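Thursday, visit day

Visitors from Clestix in at 9:50, 11 people, split in two groups. Octavio Sepúlveda did the intro, I ran the floor. Started with the slipper since it's soft and easy to see. 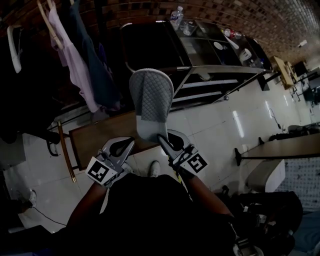 Slipper between the jaws, marker squares on both.

Group one wanted to try it themselves. Gave them 12 minutes, then moved on to the cart. Questions were mostly about how long a new person needs to learn the grippers. I said an afternoon.

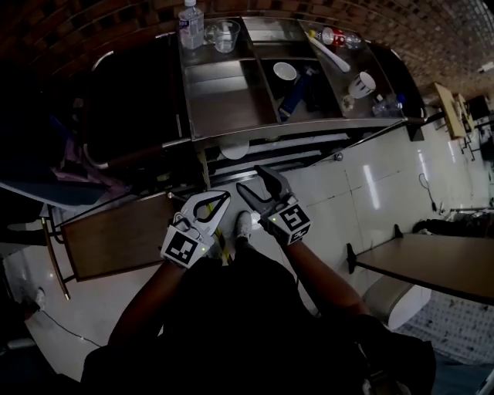
Guido Zuccaro asked for the same talk in February for the Vetar people, so keep the notes. He thinks the second group was too big. Agreed. Cap it at four next time.

Slipper again for group two, other way up. 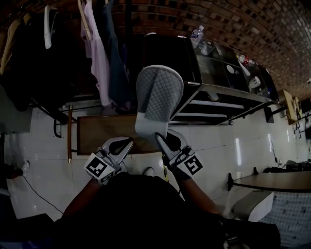

p. 38

Over by more than 50 minutes in the end. To do: print more handouts, send Clestix the marker sheet, ask Octavio about the Mustero date.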